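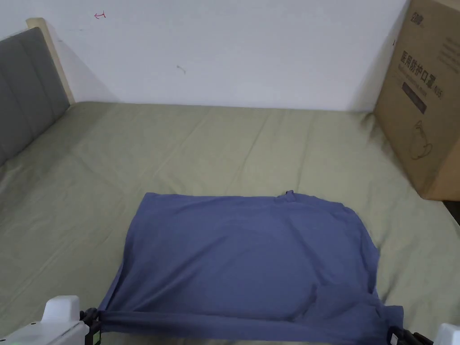

The visit to Sillik's training site in Girnton ran from 9 in the morning until lunch, and most of it dealt with the written rules for handheld gripper work. I went because our own group is drafting something similar and we keep getting stuck on the same points.

Yu-na Jin took us through the current version, which is 5 pages long. It used to be 19. She said operators weren't reading the old one, so anything that couldn't be checked on the spot was dropped.

The section on cloth got the most questions. A garment is to be spread flat before the first fold, and each fold starts with both grippers on corners. If a corner slips, the operator lets go and takes it again, and the take is marked. Dragging the cloth back by one side is not allowed. Ordinary rooms and ordinary beds are fine - the rules don't ask for a bare background or a particular colour of sheet. 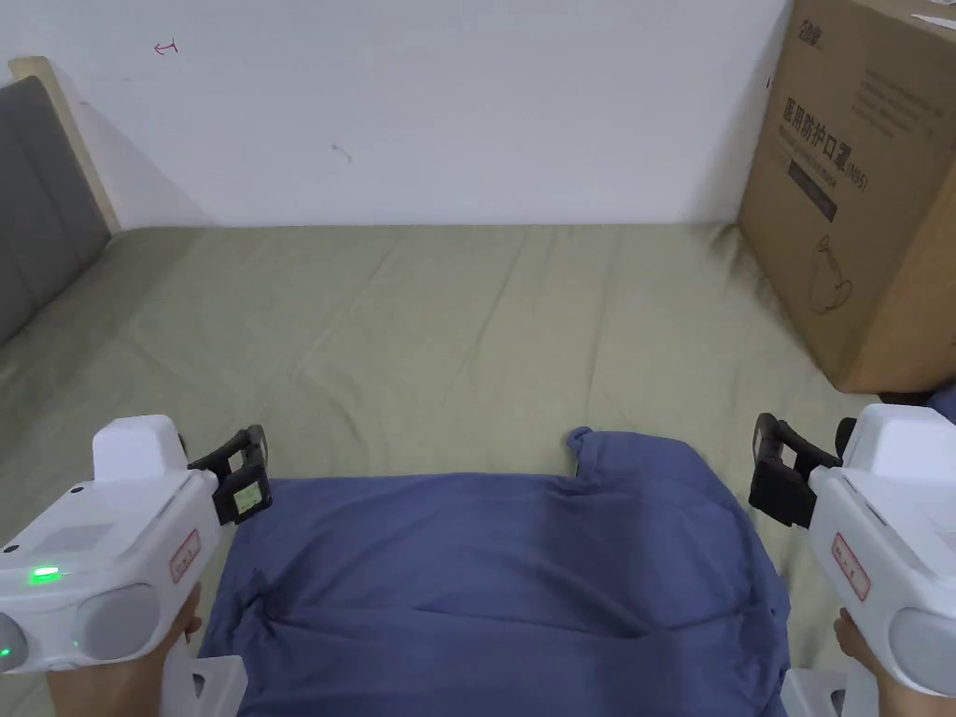
Folding work on the bed, with a gripper in each hand.

Breaks are set at 3 an hour, short ones, and can't be saved up. A second person reviews every marked take. Kpodo, the firm that does the same job for the Drasari project, lets operators review their own, and there was some disagreement in our group over which is better. I lean toward Sillik's way, though it costs more labour.

Labelling was covered quickly at the end. I've asked for a copy of that page and will pass it on when it comes. The next visit is planned for December.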